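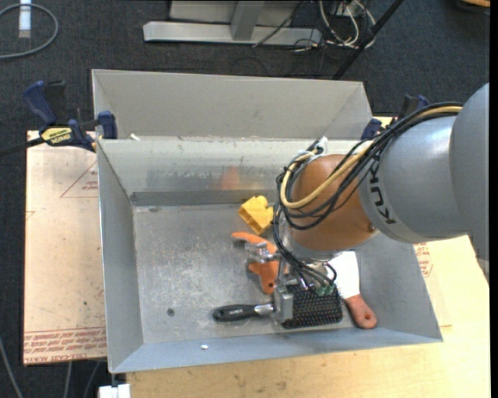

Unit 7: Bin Picking Rules of Practice

Print this page | E-mail this page

Course: Industrial Handling, second half
Read before the lab. Bring a printed copy. The one on your phone will be at 2 percent when you need it.

7.1 What the rules are for

Most of you arrive at this unit having read the safety standards, or having carried them around in a bag, which has a similar effect on the shoulders. Those documents tell you how to keep people away from a moving arm. They have little to say about how to run a bin full of hand tools so that Tuesday's results can be compared with anyone else's. The rules below fill that gap for our cell. They were written over several years, usually on the afternoon after something got bent.

Where a rule here disagrees with the site risk assessment, the risk assessment wins. Where it disagrees with your project partner, the rule wins.

7.2 The bin

7.2.1 A bin must be clamped before the arm is powered. At the rear corners is normal, and bar clamps are fine. Tighten them, then push the bin with both hands. If it moves for you it will certainly move for a KUKA.

7.2.2 Sloping walls are easier to work with than straight ones. They leave room for the wrist, and objects tend to slide back toward the floor of the bin. They also tempt students to program very shallow approach angles. Resist.

7.2.3 Bare metal scratches. Scratches and cloudy patches change how light comes off the floor of the bin, and your vision code will have opinions about them. Do not polish them out in the middle of a test series. Either live with the surface for the whole series or change it between series and write down that you did.

7.2.4 Scraps, flakes and bits of tape count as objects. Check the floor, and then check the rim, where small white bits like to settle and wait. The arm doesn't care about them. Your segmentation will pick one up with great confidence and announce a grasp.

7.2.5 If sheet stock or a covered panel is lying under the bin, it stays there until the end of the session. Pulling it out "just quickly" changes the height of one side and costs you the calibration.

7.3 The objects

7.3.1 A mixed set needs at least one item from each of these groups:

- something with a blade or a flat end, such as a scraper
- something long that will lie flat, with a handle at one end
- something with two arms or jaws, such as a clamp
- something blocky in plastic, preferably an annoying shape

7.3.2 Bright handles are allowed. They are also a known way to flatter your own results. An orange handle on gray metal is about the easiest thing a camera will be shown all day. If your set contains orange and yellow items, report their scores on a separate line from the dull ones.

7.3.3 Black handles next to black gripper parts are the opposite case, and you may not remove them from the set because they are ruining your average.

7.3.4 Record how each object lies at the start. "Random" is not a pose. The Plidness log sheet has a box for it.

7.3.5 Objects that overlap the gripper in the camera's view are to be marked as partly hidden. Do not guess the hidden edge and then score yourself on the guess. The 2nd-year group did this for most of September and had a wonderful September.

7.4 Cables and hoses

7.4.1 Every line on the arm gets tied, and the ties are checked before each run. A bundle that loops around the wrist needs enough slack for the full joint range and no more. Move the wrist slowly through its limits by hand control and watch the loop the whole way. Looking at it once in the home position tells you that it is fine in the home position.

7.4.2 The loop is part of the tool. Put it in the collision model. The default Brinkmann model in the course folder contains the arm and the gripper and leaves the cables out, so the simulated arm enjoys a freedom yours does not have.

7.4.3 Cables on the carpet are a trip hazard even when they are gray and the carpet is nearly black. Especially then. Route them along the wall or cover them. A wide loop left on the floor is a snare, and the person it catches will be carrying something.

7.5 Speed, force and stopping

7.5.1 First approach into a new bin: 50 millimeters per second. It is dull to watch. Dull is the aim.

7.5.2 The gripper stays at least 7 millimeters off the floor of the bin until contact sensing is confirmed to be working. "Confirmed" means someone touched the pad and saw the reading change. A green light on the Ikerance panel means that the panel has power.

7.5.3 Any unplanned contact with a wall ends the run. You may not nudge the bin back and carry on. Log it, check the clamps, check the gripper brackets and start again from calibration.

7.5.4 One person has a hand on the stop button whenever the arm is live. That person does not also take the notes, hold the object tray or explain the setup to visitors.

7.6 Records

7.6.1 A test series is 170 picks. Series of 40 that went well and were then declared finished will be returned to you unmarked.

7.6.2 Failed picks stay in the file. So do picks where the arm grabbed the wrong item and lifted it beautifully.

7.6.3 The gripper pads are inspected at 3,000 cycles. The counter is on the Cernar controller and cannot be reset by students. It used to be possible.

Lab task

Write a one-page procedure for setting up a bin at your assigned cell, using sections 7.2 to 7.5. Another group will follow it word for word while you stand behind the line and say nothing. Hand it in by 30th March. Procedures containing the phrase "as usual" will be followed by people who have no usual.

Related handouts
Unit 5: Grippers and What They Drop
Unit 6: Lighting for Shiny Surfaces
Unit 8: Writing a Fault Report Someone Will Read
Lab form: Plidness log sheet

Home | Units | Lab forms | Contact | Back to top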